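Lists Archives By thread By date Search Log in

Subject: Re: [drosow-makers] Anyone get to the Litorer open day?

Morning all,

Right, I promised a write-up and then spent two days under the house with a plumber, so sorry for the wait. Quoting the question that set this off so the digest people can follow along:

> Did anyone from the list end up going to the Litorer thing
> at the Mofokeng building? I had it in the diary for Sat 10 January
> and then the car wouldn't start. Mainly want to know:
>
> - did they let you see the robots working or was it all slides?
> - is a five-fingered hand any use for proper work, or do you
> end up wanting a plain two-finger gripper?
> - what are they running it on? Someone at the hardware swap
> reckoned it was all Bulance.
> - parking??
>
> Am still tossing up whether to spend the club grant on a hand
> or a second-hand arm so any gossip gratefully received.

I went! So did a fair few of us, I spotted at least three club shirts in the queue for the sausages. Short answer: yes they work, there were hardly any slides, and the parking is awful. Long answer follows, get a cuppa.

It was up in room 319, which is carpeted and has the air con set to Antarctic (bliss, after the walk from the car). They took us in groups of 30 and the first ten minutes was a safety talk, mostly "stay behind the tape and don't wave at it". Then one of the engineers put the wrist camera feed up on the big monitor and I was gone, I could have watched that all day. I've only ever seen arms from the outside, where everything looks tidy and obvious. From the wrist it's all enormous black plastic and a little gap in the middle where the work is supposed to be. I asked if I could have some of the pictures for the list and they said go for your life, so you get three.
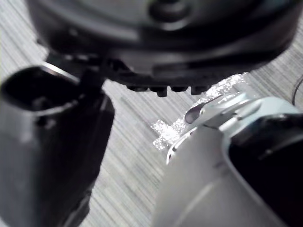 Drosow Makers and Automation Club — Robotics Group

So that one has the black finger coming up on the left, the silver one on the right, and a bit of glittery silver strip underneath them on the stripy surface. I had a good long yarn with the engineer about feeds like this. My question was how on earth you learn anything from a view where so much of it is blurred and half of it is your own gripper. Their answer was that you stop minding quite quickly. The gripper is always in the same spot in the view, so for the software it's a bit like your nose, and the useful part is whatever turns up in the gap. Which I thought was a pretty good way of putting it! The thing they do fuss over is shiny stuff. Anything sparkly changes its whole look when the arm shifts a centimetre, and they reckon they lose more hours to reflections than to anything mechanical. If you've ever tried to get a webcam to track a lolly wrapper for a school project you'll know the feeling.

To the second question, hands versus grippers. I went in firmly on the side of two fingers and came out wobbling. The engineer's line was that a two-finger gripper does the first nine jobs on your list more cheaply and then simply can't do the tenth. Whether you want a hand depends on whether you have a tenth job. We (the club) don't, as far as I can see? The sorting rig picks up one kind of bottle top. I'd love a hand. I would also love a boat.

They did talk money a little, in the vague way people do when there's a sales person within earshot. I asked what a spare finger costs and got a laugh. I asked whether 1000 dollars would get us anything with fingers on it and got a kinder laugh, and then some actual useful advice, namely to put it towards a decent wrist camera and mount, and bolt that to the arm we've already got. I wrote down the lens they suggested and will dig it out for anyone who's keen.

Next bit was packing and unpacking, down at floor level. I hadn't expected so much of it to be on the floor — I'd pictured benches and conveyor belts — but their view is that customers' places have stuff on the floor, so they may as well practise there. Lots of bending. A couple of us oldies winced in sympathy.

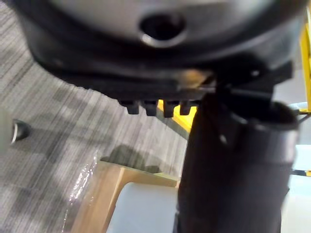
Wrist camera again, looking down past the row of four tabs to the tray on the carpet.

Have a look at the clear plastic wrap beside the tray, because plastic was the star of the question time. Someone up the back asked what the hardest thing in the room was and the answer came straight back: anything see-through. You get the carpet stripes coming through it, you get little streaks of light off every crinkle, and it hasn't got a proper shape to begin with. They used to tidy it all away before a run. Now they leave it lying about on purpose. I've been thinking about that ever since with regard to our own rig, as we've always wiped the mat down before we collect any footage and then wondered why it falls over at the school fete.

I also liked that the tray in that one is just a light brown wooden tray with something white in it. No barcodes or special corner stickers on it that I can see. When we did the bottle top rig we stuck markers on everything including, at one point, the dog.

Numbers, for those who like them: they told us they try to get 200 goes at a task before they'll say anything in public about how well it does. I was a bit embarrassed, as I think our record before announcing victory is four. I didn't get a success rate out of them and I don't think anyone else did either, so if somebody at work tells you a percentage, ask where they got it.

What I can tell you is what my own group saw. Most of the goes were fine and slow. One cover got nudged instead of gripped and the arm had a bit of a think, backed off and came in again from another side, and we all cheered like it was the footy. One run they stopped by hand and didn't explain, and I didn't like to ask.

Then the covers. I'd better explain, as it'll be no use to you otherwise: the main job of the afternoon was moving black curved covers about, shell-shaped things a bit like big bike helmet pieces, from the long yellow shelving unit. The picture below is the higher view and gives you a much better idea of the room than my waffle does. Five of the covers are along the top in a row, although the second is mostly hiding behind the hand. You also get the hand itself, upright with the fingers a little spread, and if you zoom in there are tiny silver screws at the knuckles. Every one of those screws is presumably somebody's Tuesday.

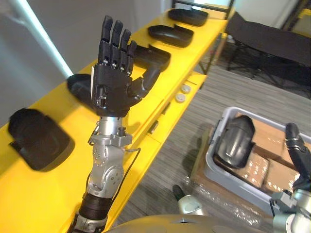
BULANCE, PARKING AND OTHER BITS

Bulance first. Whoever was talking at the hardware swap was half right. The room's scheduling and logging goes through Bulance, meaning who's booked which arm and where the recordings end up. The part that moves the fingers is Litorer's own and they were polite and immovable about not discussing it. So please don't go installing Bulance expecting it to drive a hand. It'd be handy for our tool loan register though, and there's a free tier for clubs.

Parking: don't. The Mofokeng building has a car park on the plans and a skip in real life. I ended up outside the pool and walked back up the hill in thongs, which was a mistake on bitumen at two in the afternoon. Get the bus if you can. There's a lift once you're there, and it was big enough for a wheelchair plus two.

Kids: fine with it, there was a low rope at the front so the littlies could see. Loud noises: hardly any. It's all quite whirry and gentle. The compressor at our shed is worse by a mile.

Food: sausages, onions, a very good slice. Bring coins.

They're doing it again in February, date to come, and we've been offered a block of places if we ask early. I've put our name down. If you want one, reply to me off list (not to everybody please, we all remember the Christmas party thread) and say if you need a lift, as I can fit three in the wagon if nobody minds sitting next to an oscilloscope.

On the grant, my two cents, and shout me down at the next meeting: camera and mount now, and think about a second-hand arm later in the year. I'm happy to bring the lens notes and put the pictures up on the shed projector.

Cheers, and hope the car's going again,

your robotics group convenor

Recent in this list
Re: Bottle top rig, belt slipping again
Shed keys, who has the third set?
WTB: stepper drivers, any condition
Club grant, ideas wanted
Re: Re: Hardware swap leftovers
Bulance for the tool loan register?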